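Leave the silence alone

Bogumił Witkowska
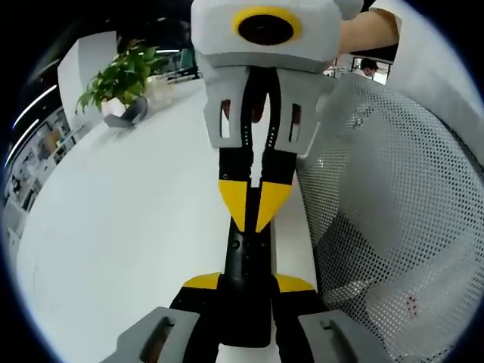

Two grippers, one pointing down at the other, and a black upright piece between the fingers.

Went to see the restored print of Grona last month, the 42 minute one, and came out cross. Not with the film. The film is lovely. With the music, which never once shut up.

You know the sort of thing. Five players, electric guitar, a laptop, someone bowing a cymbal. Every door that closes gets a thud. Every glance gets a chord. By the time the ferryman's daughter reads the letter (best bit in the picture, a face and a lamp, nothing else) I had been told so many times how to feel that I'd stopped feeling anything. Looked at my shoes mostly.

Marijke Visser, who programmes these evenings, wrote in the leaflet that a new score "opens the door to younger viewers". Maybe. There were 210 seats and I'd guess half were filled, mostly by people my age with thermos flasks. A student behind me was on her phone by the second reel. Hardly her fault, it was like being shouted at.

Yes, I know. Silent films were hardly ever silent. There was a piano, or a small band, or a man with a gramophone. Lieven Kramer reminded me of this in the bar afterwards, at some length. But the pianist in a small town had a pile of sheet music and a long evening to get through, and she let things drop now and then. Turned a page. Had a sip of something. Those gaps were part of it.

What I'm asking for is small. One screening in three with no score at all. Tell people beforehand, put it on the poster, charge less if you must. Vanhove did it with Skurnel back in 2000 and I still remember the coats rustling, and then teh rustling stopping. A whole room watching. When the horse goes through the ice somebody near the front said "oh", quite quietly, and that was the soundtrack.

The money bothers me too. A commissioned score costs a good deal more than another reel cleaned up, and there are 13 cans of Imetti still sitting in the archive, some of them going to vinegar. Hilde Verbruggen has been asking for funds for those for years. No band wants its name on a poster for a can of film being put in a better fridge, so she waits.

Grona is on again in April, same players, same laptop. I'll go, I expect. Might bring earplugs and see wether it plays better that way.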